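Fitting a gripping hand to a small arm: workshop tips

Do the bench work first. With the hand off the arm, move each finger through its travel by hand and feel for a joint that drags. The usual culprit is a linkage screw done up too tight. Back it off a quarter turn and try again.

Put a drop of medium threadlocker on the plate screws, but keep it away from plastic parts, as some grades will crack them. Mark each screw head with a paint pen once it's done.

Leave slack in the cable at the wrist. Ours was too short by a finger's width and pulled out of its socket twice in August before we made a longer one.

Set the closing point last. Bring the fingertips together slowly on low current and save the position just short of contact. Going past it makes the motors hum and get warm. Run 100 open-and-close cycles, then go over the screws again. 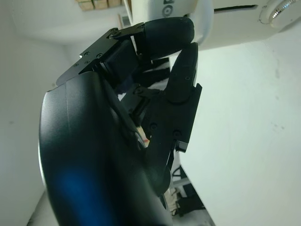
Esben Hedegaard would save two closing points, one for thin card and one for anything thicker, and swap between them in the script. He also wipes the fingertips with a damp cloth before each session, as dust makes them slip.

Spare screws are in the Adomaitis tin, second drawer down. Please put the 2 mm hex key back with them.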